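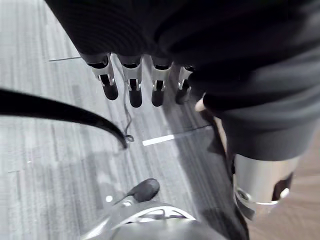

# Hand and sleeve budget, March 2019

I keep this README next to the parts spreadsheet so that whoever places the next order can see how I got to the numbers (and can yell at me if they're wrong!). It covers the hands, the fabric covers, and the cabling for the Parnberg setup. Arms and computers are in the other folder.

## What we spend it on

- **Fingertips.** The black tips are what we go through fastest, so I budget 8 spares up front. Ollthorpe sells them singly or in bags, and the bags are a much better deal.
- **Finger joints.** The silver housings last ages. I put in one spare set and leave it at that.
- **Sleeves.** Dark ribbed fabric over the arm and hand. Get the longer cut, please - I ordered the short one once and it rode up all day.
- **Cables.** Measure with the arm stretched out, then add slack, then order. I've got $100 down for these, plus a bit of fine wire and tie-downs.
- **Floor tape.** White, because it shows up nicely on the gray carpet. Cheap, so grab a couple of rolls.

## Quotes so far

| Supplier | Item | Price |
|---|---|---|
| Ollthorpe | fingertips, bag of 8 | $34 |
| Boersma | spare joint set | up to $500 |
| Pernon | sleeves, long cut | waiting |

Boersma won't commit to a firm price until we pick a finish, and I'd love to have that settled before we order anything else. Pernon had a nice discount in December that I missed (sorry, everyone), so I'm asking if they'll do it again.

## Still to do

- [ ] Chase Pernon for the sleeve quote
- [ ] Pick a finish for the joints
- [x] Check the fingertip size against the Ollthorpe chart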